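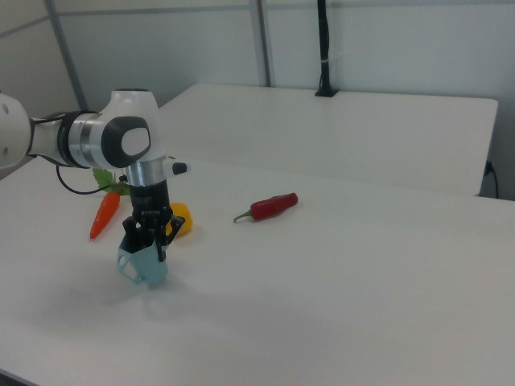

Slept badly and got up before the alarm. Coffee, toast, the last of the plum jam. It was raining a little when I left and I took the long way past the bakery so I could buy rolls for later, then forgot to eat them. They are still in my bag as I write this.

The play food has been on my mind all week. Hortensia wants the vegetables sorted out before the new children start, and I said I would do it, so now it is mine. We have things from at least three different sets and they don't match each other in size. There is a chili pepper as long as a carrot. The carrots are orange with big green tops, and the tops are the part the little ones grab first. I like the carrots. The red chili is shiny and has a short green stem, and I can never decide whether it is a good thing to give a four-year-old, who will ask if it is hot and then want to taste it.

Amparo thinks we should throw out the lot and buy one complete set from Lozano. She brought the catalog in and left it open on my chair. The set she wants is 857 pesos with the crates and 1474 with the little market stand, and I don't think we need the market stand. The children make a stand out of anything. Last spring they used the shoe bench for a month and put prices on it with tape. The most expensive item was an onion at 3373, and Wilmer bought it every morning.

I told her I would rather keep what we have and fill in the gaps. We need an onion (the famous one is lost), something that can pass for a potato, and more than one tomato. She said fine but she didn't sound like it. We will talk again after the parents' meeting.

Wrote labels for the bins until lunch. Vegetables, fruit, bread, dishes. I did the dishes label twice because the first one came out crooked. Wálter came by to look at the sink, said the part has to come from Hendcombe, and left. He has said that before. I washed my hands in the bathroom down the hall all day and will do the same tomorrow.

In the afternoon I wrote to my sister and didn't send it. Soup for supper. Early to bed.

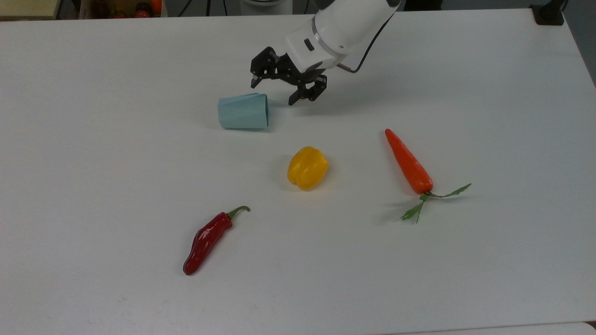 Barnia, September

Cooler this morning, and I wore the gray sweater for the first time since winter. It has a hole at the elbow I had forgotten. I will mend it or I won't.

More of the same at work. What I keep coming back to is the cups. A pale blue paper cup is not part of any set, but I want some in the dishes bin, because the children pour out of them and stack them, and when one gets crumpled it goes in the trash and no one cries. The plastic cups get fought over. Hortensia says paper looks cheap. I said it is cheap and that was the end of the conversation for a while. She came back later and asked what color they came in besides blue, so I think I have won that one.

The yellow bell pepper stays. It is a good fat shape for a small hand and the color is nice next to the carrot. I would like a green one to go with it, and Nayeli says she has one at home that her daughter has outgrown. She will look for it. She also has a bag of play bread but warned me that the dog got into it.

I made a list of games for the first week. One child puts a vegetable in the bin with the right label, then the next child. Then the same thing with eyes closed, guessing by feel, though the carrot will give itself away with that top. Then soup, where they tell me what goes in the pot and I have to stir it. I wrote down 5 games and crossed out two. The crossed-out ones needed more vegetables than we own.

Amparo did the prices for the Lozano order again and now agrees with me about the market stand. She didn't say so directly. She just handed me the sheet with that line struck through. I thanked her and we had our coffee by the window.

I tried the Clorko on the white tabletops at home to see if it leaves marks. None on mine so far. It smells strongly of lemon and I had to open the kitchen window, and then a wasp came in and I spent ten minutes with a glass and a postcard.

Sent the letter to my sister, with one paragraph taken out. Ate the rolls, toasted, since they had gone hard. I need to buy thread, stamps, onions (real ones), and ask Wálter about the sink.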